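Notes for week 4, read before section (October)

## Averages, and why I distrust most of them

Last week we left off with the Conerside rent survey. You'll remember the headline number was a mean, and that I was rude about it. Some of you thought I was being unfair, so let's go through it properly.

The survey reached 273 households. The report gives a mean and nothing else: no median, no spread, no word on how people were picked. A mean alone tells you where the balance point of the data sits. It does not tell you what a typical household pays, and the report uses the word "typical" four times.

Try it on a small case. Five tenants pay 500, 500, 519, 560 and 1,921 dollars. The mean is 800. Four of the five pay well under that. The median is 519, and I'd take that over the mean if I had to pick one number. I'd still want to see all five.

### Who got asked

A bigger problem, in my view. The Conerside people went door to door in the afternoon. Who is home at 3 p.m.? Retired people, parents of small kids, night workers. The authors say they "corrected for this" and give no method. Treat a correction with no method as no correction.

The Eynon study did better. It drew 60 addresses from a full list and went back in the evening when there was no answer. Sixty is small – but a small sample drawn well can beat a big one drawn badly. Be careful with this point, though. People quote it to defend any small study they happen to like. 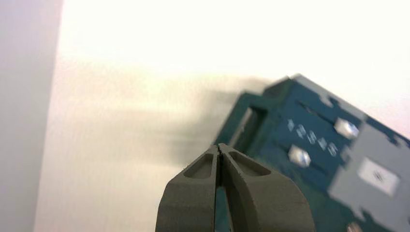
*Fig. 1. Two gray fingers, closed, tips together.*

### Margins of error

The usual shortcut for a yes/no question is 1 divided by the square root of the sample size. For 60 that gives 13 points either way. For 273 it gives 6 points. So the Conerside survey looks twice as good on paper.

It looks that way only if both samples were random, and one wasn't. The formula covers the luck of the draw. It knows nothing about doors that never opened, questions people misread, or tenants who rounded down out of pride. Olga Pereyra's chapter in the reader calls the margin "a floor under the error," and I think even that is generous.

### For section

1. Find a news story that reports an average. Write down which kind it is. If the story doesn't say, write that down too.
2. Rework the five-tenant case with the top rent dropped to 600. Which moves more, the mean or the median?
3. Read the Eynon appendix, pages 2 to 5. How many refusals were there, and where did they go in the totals? I have a view on this but I'd like yours first.

Problem set 3 is due at the start of section, on paper.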